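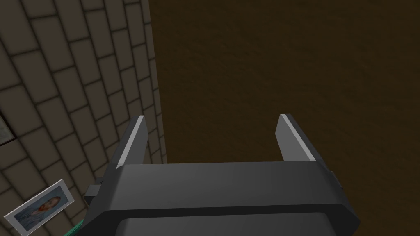
Figure 5.1 Gripper and dark brown surface (computer rendering)

Chapter 5
Doors, Drawers, and Pulls

Terms introduced in this chapter: carcass, face frame, reveal, overlay, inset, runner, kicker, racking, center-to-center distance, projection, backset.

Chapter 4 dealt with the carcass, meaning the fixed box of a cabinet: sides, top, bottom, back, and any dividers. A carcass does not move once it has been installed. This chapter deals with the parts that do. A door turns on a line at one of its edges. A drawer slides along a pair of lines at its sides. The two motions place different loads on the carcass, and they call for different hardware, different clearances, and different habits of measurement.

The reader should be able to draw a carcass in section and to read a cutting list before going on. Readers who skipped the exercises on squareness at the end of Chapter 4 should work through at least the first two. Most faults that show up in doors and drawers begin as faults in the box.

5.1 Fronts and how they sit

A front is the visible face of a door or drawer. It can sit in one of three positions. An inset front lies inside the opening, flush with the face frame or with the edges of the sides. A full overlay front covers the edges of the carcass almost completely. A partial overlay front, also called a half overlay where two fronts share a divider, covers part of the edge and leaves the rest exposed.

The gap between a front and whatever lies next to it is the reveal. On inset work the reveal is set by the opening, and the eye compares it along its whole length. A taper too small to measure with a tape is easily seen. On overlay work the reveal lies between one front and the next, and small errors can be taken up in the hinges or in the screw slots behind the drawer front.

Inset fronts therefore cost more to make well. Valentin Gautier, whose shop notes are quoted at several points in this book, gives the following rule to apprentices: "Build the opening first, measure it in four places, and cut the front to the opening. Never cut the front to the drawing." The rule applies to overlay fronts with less force, but it does no harm there.

Seasonal change must also be allowed for. Solid wood swells and shrinks across the grain and very little along it. A wide slab front with horizontal grain changes in height. A frame-and-panel front changes much less overall, as the panel is free to move in its groove and only the width of the frame members counts. A shop that fits inset fronts in September, after a humid summer, can use a tighter reveal than one fitting the same fronts in a heated building in winter.

5.2 Loads on a hinged door

A door hung on two hinges pulls on the upper hinge and pushes on the lower one. The size of this horizontal pair of forces depends on the weight of the door, its width, and the distance between the hinges. Doubling the width of a door of given weight doubles the pull on the upper hinge. Doubling the spacing between hinges halves it. A tall narrow door is for this reason easy on its hinges, and a short wide door is hard on them.

The designer has three ways to reduce the pull: make the door lighter, make it narrower, or move the hinges apart. Adding a third hinge midway between the first two does little for the pull at the top. Its use is to keep a tall door from bowing. 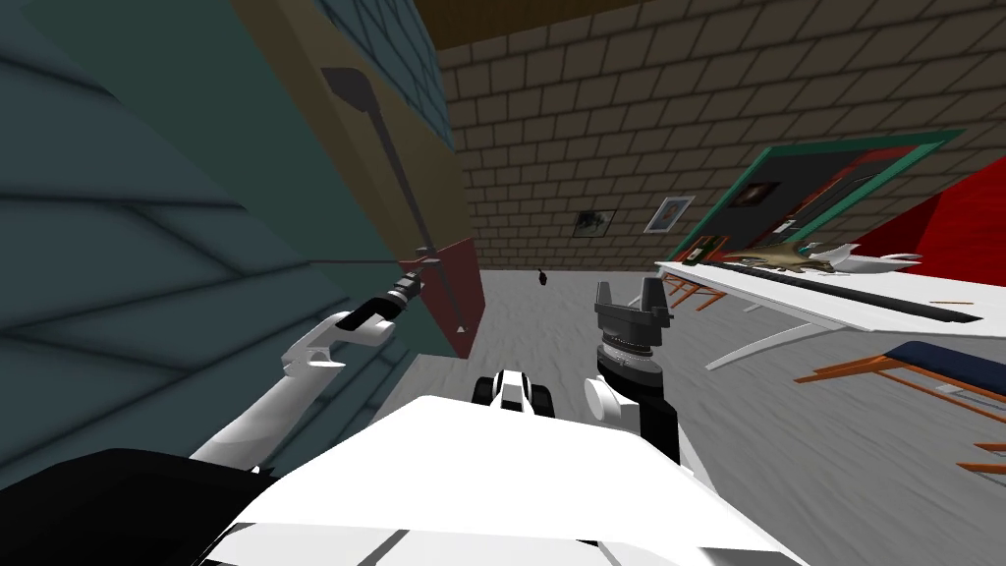

The vertical load, which is simply the weight of the door, is shared between the hinges in a way that cannot be known exactly. If one hinge is mounted slightly low, the other may carry the entire weight. It is good practice to choose hinges such that any one of them could do so without damage.

People also lean on doors. A hand resting on an open door at its outer edge adds a load at the worst possible point, and a child hanging from a pull adds more. The Grumeck workshop, whose case is followed through this chapter, tests sample doors with nearly 50 pounds hung from the outer edge. This is a shop practice and should not be read as a standard. Readers who work under a building code or a furniture standard must follow its figures.

5.3 How a drawer runs

In its oldest form a drawer is a box that slides on wood. The strips beneath its sides are the runners. The strips above, which stop the front from dropping as the drawer comes out, are the kickers. Guides at either side keep it straight. Friction acts along the bottom edges of the sides, and both surfaces wear. The usual cure is wax, followed after many years by a new strip glued to the worn edge.

A drawer that is pulled off center tends to turn in its opening until opposite corners bind. This is called racking. The tendency grows with the width of the drawer and falls with its depth from front to back. A drawer that is deep and narrow runs straight however it is pulled. One that is wide and shallow will rack unless the guides are close and the pull is centered, and it is the type most often improved by metal slides.

Side-mounted metal slides need a fixed clearance at each side, given by the maker. The clearance has little tolerance. A box made too wide will not go in – a box made too narrow spreads the slides and rolls roughly. Undermount slides are hidden below the box and depend on its inside width and on a notch at the back, so the two kinds cannot be exchanged without remaking the drawer.

Extension is stated as the share of the drawer's depth that comes clear of the cabinet. A three-quarter slide leaves the rear of the drawer under the top. A full extension slide brings the back of the box level with the front of the carcass, and the load on the screws rises accordingly. With the drawer fully open, the front screws of the cabinet member are pressed down and the rear screws are pulled up.

5.4 Pulls and knobs

A pull is described by its length, its center-to-center distance, and its projection. The center-to-center distance lies between the two screw holes and is the only one of the three that affects drilling. Projection is the distance from the face of the front to the outermost part of the pull. It matters wherever a door opens against a wall, or wherever two fronts meet at an inside corner.

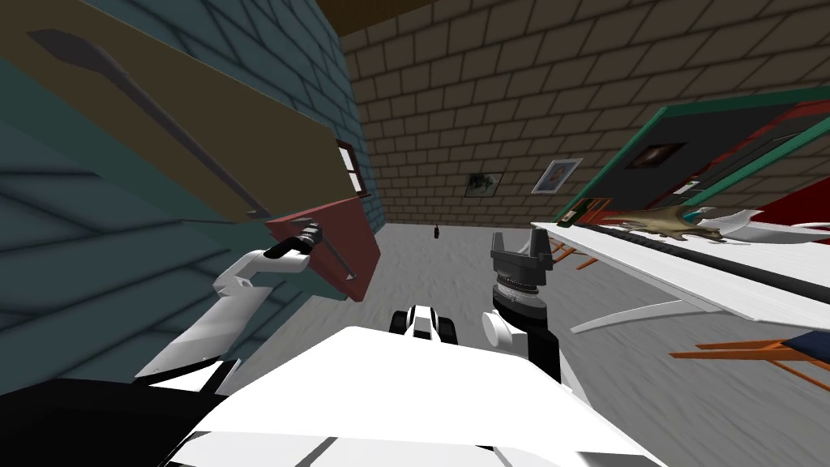
The inside corner deserves special attention. A drawer on one leg of the corner must pass the pulls on the other leg. If the pulls project farther than the filler strip between the two runs, the drawer will strike them. The filler must be at least as wide as the projection of the pull plus the thickness of the overlay front, with a small allowance added for clearance. The mistake is common because pulls are often chosen after the cabinets have been ordered.

Placement follows simple rules. On a door, the pull goes on the side away from the hinges, where the least force is needed. Its backset, the distance from the edge of the door, is normally half the width of the stile. On a drawer, a single pull is centered from left to right. Two pulls may be used on a wide front, but the user will often grasp only one, and the drawer should be built on the assumption that this will happen.

5.5 The Cordier pantry

The remaining sections make use of a single worked case. Gilles Lemaire and Matúš Kubíček of the Grumeck workshop were asked to fit a pantry in the Cordier house in Bovley. The run is 118 inches long and lies against one wall, with a return of two base units at the left end. The client asked for inset fronts throughout, wood runners in the upper drawers, and metal slides in the lower ones. The wall is out of plumb. The floor falls toward the right.

Section 5.6 sets out the measured drawing and the cutting list. Section 5.7 works through the hinge loads for the widest door. Section 5.8 covers the filler at the inside corner, where the first drawing was wrong, and shows the correction that Lemaire made on site.

Before reading on, complete the following.

1. Sketch a base unit with one drawer above two doors, first with inset fronts and then with full overlay fronts. Mark every reveal.

2. A door is replaced by one of the same weight and height but twice the width. The hinges stay where they were. State what happens to the pull on the upper hinge.

3. Find a wooden drawer that runs on wood. Remove it and note where the sides and runners are worn. Explain the pattern in terms of the loads described in Section 5.3.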